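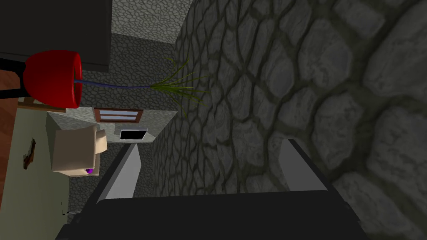
Stone wall, sideways, stones large and small

Fesel 416 or hang on for the new one?
Posted in: Graphics Cards & Displays

plunger_dave
My old card has started making a noise like a bee in a biscuit tin, so I need a replacement before it goes. There's a Fesel 416 going at Cuva for 500 quid, open box, full warranty. Rest of the machine is three years old and perfectly happy. I play at 1440p, mostly racing and the odd thing with swords. Do I buy it, or wait for whatever Fesel is bringing out in March and spend the winter listening to the bee?

Toastrack
Buy it. There is always a new one coming in March. If I'd listened to the people telling me to wait I'd still be on a machine with a turbo button.

m_shiferaw
Which power supply have you got? The 416 is not shy. Mine took my old unit down twice a night until I gave in and changed it.

plunger_dave
Ayele 650. Came with the case, which I realise is not a sentence anyone wants to read.

m_shiferaw
Oh dear. Budget for a new one then. Your 500 quid card is now a 600 quid card.

Toastrack
Rubbish, a 650 will run it all day. Mine does. Turn the power limit down a notch and you won't see the difference unless you play with a frame counter in the corner, in which case you have other problems.

m_shiferaw
Yours is a good 650. His came free with a box.

grumbling_fen
Can I be the one to say 500 is too much for open box? Plunalberg had them new for not a lot more last week. Open box means somebody had it, didn't like it and took it back. Ask yourself why.

Toastrack
Because it didn't fit in their case. It's the length of a canoe.

grumbling_fen
Or because it whines. Then he's swapped a bee for a wasp and paid for the privilege.

plunger_dave
I've measured. It fits if I take out the drive cage, which has held one drive and a lot of dust for three years. Is the whine a real thing?

kettle_on
Real on mine, but only in menus, where it was trying to draw some daft number of frames a second of a picture of a castle. Capped it at 99 and it went quiet. No idea why 99, I think my finger slipped. Never changed it.

grumbling_fen
So the fix for an expensive card is to stop it doing anything. Lovely.

kettle_on
In menus, Fen. The castle can cope.

m_shiferaw
For what it's worth, take the side panel off and listen before you blame the card you've got. I nearly binned one once and it was a cable tie touching a case fan. Cost of repair, one pair of scissors. Mihret Shiferaw, engineer to the stars.

plunger_dave
Right. Panel off, torch in teeth. It isn't a cable tie. It's definitely the left fan on the card, I can stop the noise by holding a lolly stick against the middle of it.

Toastrack
Please don't game like that.

grumbling_fen
Replacement fans for that model are up to 20 quid, depending on how brave you are about the seller. I'd do that and keep the 480 for a rainy day.

m_shiferaw
I'm with Fen, and I don't enjoy saying so.

Toastrack
Cowards, the pair of you. He came here to be told to buy a graphics card.

plunger_dave
I did, to be fair. I've ordered the fan. I've also left the 416 in my basket, where it can't hurt anyone.

kettle_on
See you Friday then.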